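Troubleshooting log: no crank when hot, old wagon, SOLVED (I think!)
By Kosmas Theodorakopoulos
12 March 2023
6 comments | 10 shares

We use cookies to remember your settings. Accept | Manage

Car: Irari wagon, the four-cylinder with the five-speed manual
Symptom: starts perfectly cold, won't crank after a long drive
Status: closed unless it embarrasses me again

I love this car. I want that on the record before I list everything it did to me, because a few of you wrote in after the last entry telling me to sell it, and no! It's the best cheap wagon I've ever owned and I'd drive it across the country tomorrow (with a tow strap in the back, sure).

Entry 1
Drove out to Flustesby and back, stopped for gas, turned the key and got one click. Dash lights bright, radio fine, headlights didn't even dim. Waited until I'd finished a coffee and tried again, and it fired right up like nothing had happened. I figured a loose battery terminal. Cleaned both, put a little grease on them, felt very pleased with myself.

Entry 2
Same thing in the grocery store lot. One click. Battery read 12.6 volts at the posts, so the battery was off the hook. Push-started it with help from a guy in a delivery van who turned out to have owned two of these. We talked for ages – he misses the seats, and he's right to, they're great seats.

Entry 3
Started measuring properly. With the engine hot and a helper holding the key in the start position, I had good voltage at the big cable on the starter and only 7.9 volts at the small solenoid wire. Cold, that same wire got 11.4. So the solenoid was being starved on the trigger side, and the heat was making it worse. I was so happy to see a number that made sense!

Entry 4
Pulled the ignition switch out from behind the column. Two screws and one connector you need tiny hands for. Also got the old seat covers off while I was in there, and spread everything out to have a proper look.

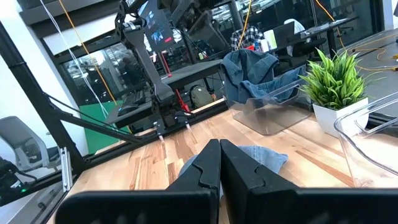
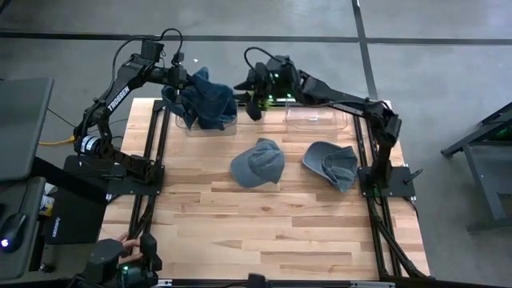
The Texier switch is the one people on the forum like, and it came in a few days, well packed and with the right connector. I ordered the Erora relay kit at the same time, figuring that if I was going to be upside down under the dash I'd do both. The relay takes the load off the switch entirely: the old trigger wire only has to wake up the relay, and the solenoid gets its power straight from the battery through a short fused lead. For the seats I still want denim, by the way, a faded light blue like that crumpled piece on the striped wood tabletop, frayed edge and all. Anyway, the relay bolts to the inner fender with one screw, and there's already a hole for it. Somebody at the factory was thinking of me.

Entry 5
New switch in, no relay yet, because I wanted to test one change at a time. Hot reading at the solenoid wire went up to 9.8 volts. Better, and it cranked, but slower than I'd like. The old switch had a brown burn mark on one contact, so it wasn't innocent.

Entry 6
Relay in. Hot reading is now 12.1 volts and it spins like a new car! I did a 314 mile day with stops at every excuse I could find, shutting it off hot each time. Not one click. I may have cheered at a rest area.

Things I'd do differently:
Measure at the solenoid wire first. I wasted a whole afternoon on terminals that were fine.
Label the connector before unplugging it. Mine only fits one way, but I didn't know that and I worried all through dinner.
Disconnect the battery before touching the big starter cable. I did, but a reader on the last entry didn't, and his wrench now has a notch in it.

Still open: the idle hunts a little with the heater fan on high. Probably a vacuum hose. I've got a new length of it on the shelf and I'll get to it before the August road trip. I'll report back at the next 2,000 miles, or sooner if it clicks.

Get new log entries by email. Subscribe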